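Willitden Bowl reopens with new sound and screens in every lane area

The bowling center Willitden Bowl has opened its doors again after a refit of its audio and video system. The work was carried out by the installer Trulano, which has its office in Plano, and it covers the lanes, the bar, the party rooms and the small arcade near the entrance.

The old system was put in when the center had only 15 lanes. Since then the building was extended to 24 lanes, but the loudspeakers were never moved, so guests at the far end heard mostly the noise of the pins. Staff at the bar had the opposite problem and often turned the music off completely to be able to take an order.

"We received complaints from both sides of the same room," says Clodagh Madigan, general manager of the center. "One family asked for more music and the next family asked for less. With one volume control for the whole building, we could not help either of them."

Trulano divided the building into separate zones, each with its own wall panel. The person at the bar can now choose a source and change the level without touching the lanes. Party rooms have a simple input for a phone or a laptop, and the level there is limited so that it does not disturb the league players next door.

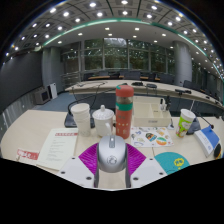 Page last changed: 19 February 2023

Above the lanes, the projectors were replaced by a row of 50 inch displays. They show scores, live sport or the center's own messages, and they can be grouped in any way from a computer at the front desk. For big matches all displays show the same picture, and the commentary is sent to the bar and to the lanes, but not to the arcade.

Project manager Jarlath Conneely explains that the ceiling was the most difficult part. It is low and hard, and the first measurements showed a long echo. The team used a larger number of small loudspeakers and kept each of them at a modest level. Acoustic panels were also fixed to the back wall - in dark blue, at the request of the owner.

The cabling was done at night during January, and the center closed completely only for the last stage. In total 261 cable ends were labeled and tested before the handover. Aisling Mulcahy of Trulano trained the staff in two short sessions, one for the bar team and one for the front desk.

A second phase is planned for the terrace, where the center wants to add weatherproof loudspeakers and one outdoor screen. The permit for this work has been requested. League evenings continue at the usual times, and bookings for the party rooms can be made at the front desk.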